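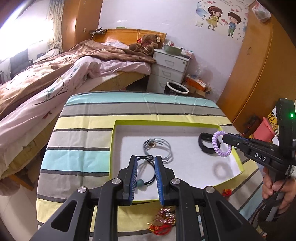
Tray with hair ties, cable and watch strap

Home Topics Ask Unanswered Members Log in

How to keep felt lining clean in a drawer tray?

Girel33
Hello all. I bought three small trays with white felt inside, for the things I carry every day. After 12 weeks the felt in one is already gray in the corners and it collects hair and dust. The felt is glued, so I can't take it out. I tried a damp cloth and it made small balls on the surface. Is there a better way, or should I cut the felt out and put something else?

Fiadzo
Please don't use water first. I use a lint roller, very lightly, and then a soft dry toothbrush in one direction only. For the small balls, a fabric shaver works, but hold it flat and don't press. If a gray mark stays, put a little baking soda, wait one night, and vacuum it with the brush part. I do this every May and my felt is still good. Test in a corner, as some glues become weak.

pallier_home
just buy dark felt next time

Folwood
I had the same problem and I removed mine. The glue came off with warm air from a hair dryer, but it took me a full evening. Now I have a piece of thin cork, cut a little smaller than the tray so that I can lift it and shake it outside. Coins make more noise on it than on felt.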